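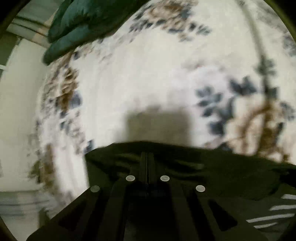
*Floral bedspread on the bed, with the dark green cushion at the far edge and the green cloth bunched up near the front.*

## 4. Dressing the bed

Now for the fun part! Once the Prollivby bed frame is together and the mattress is on, the bedspread pulls the whole room into shape. Go slowly the first time, since a big printed spread shows every crooked line.

1. Shake the bedspread out and lay it over the mattress, printed side up. Two people make quick work of it, but one can manage.
2. Start at the headboard end. Match the middle of the top hem to the middle slat and let the rest fall toward the foot.
3. Walk around the bed and even out the drop. Leave the hem clear of the floor on all sides.
4. Smooth from the center outward with flat hands. Blue flowers and long brown stems look wonderful when they run free of creases, so take an extra minute over this.
5. Set the velvet-look cushions against the headboard. Brush the pile one way with your palm and watch the sheen change (we never get tired of it).
6. Fold the green cloth in thirds and lay it across the foot of the bed. If you like a looser look, just drop it and let it bunch!

**Note:** Dark green picks up the blue in the print beautifully. The Bonsu cloth and the Konville cushion cover are sold separately, and both come in the same green.

### Washing

- Wash the bedspread alone at 90 °F on a gentle cycle. Fill the drum no more than halfway.
- Wash the green cloth separately for the first few washes.
- Dry on low and take everything out while it is still a little damp. Fifty minutes is plenty in most dryers.

> **Caution:** Do not iron the cushion covers. Heat flattens the pile for good. Hang them in a steamy bathroom instead.

> **Caution:** Keep the bedspread away from space heaters and bare bulbs.

If the hem comes loose, a Buvness repair kit has thread in cream and slate blue. For frame and slat adjustments, go back to section 2.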